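Lists > Flullport Home Repair > Archive > July > Water softener salt use

Print this message | E-mail this message

Subject: Re: Softener going through salt

Earlier in the thread:

> We moved into a place in Carrilho with a Vonetell softener already
> in the basement. It regenerates every night at 2 a.m. and I am
> buying a bag of salt every week. There are 3 of us in the house.
> Is the unit worn out or is it set wrong?

Probably set wrong. Every night is too often for a house your size. The older Vonetell units shipped on the timer setting, and plenty of installers left them that way. Look in the menu for a meter or demand setting and switch to that. It will then run by gallons used.

You also need your hardness number. The Carrilho water office will tell you over the phone, or you can get test strips. Mine came out at 25 grains. With that entered, my unit runs after around 4,000 gallons on the low salt setting, but yours may have a smaller tank, so go by the chart inside the lid.

Check the brine tank too. If the salt sounds hollow when you tap it, there is a crust with a gap under it. Break it up gently with a broom handle — don't hit the side of the tank. I let the salt run fairly low before adding more and have had no crust since.

If it still runs nightly after that, I would suspect the valve seals. Flivedska sells a kit for the older heads and it took me 2 evenings.
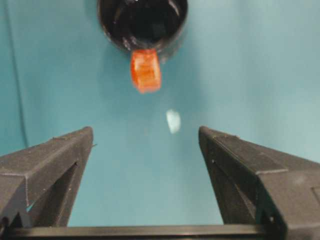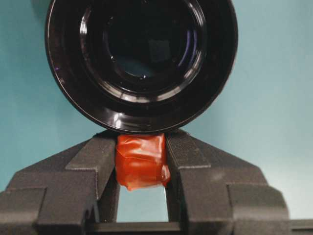

Both pictures: black, round, open end showing.

Recent messages on this list
Re: Sump pump check valve noise
Basement window wells
Re: Re: Which pipe tape for gas
Water heater anode stuck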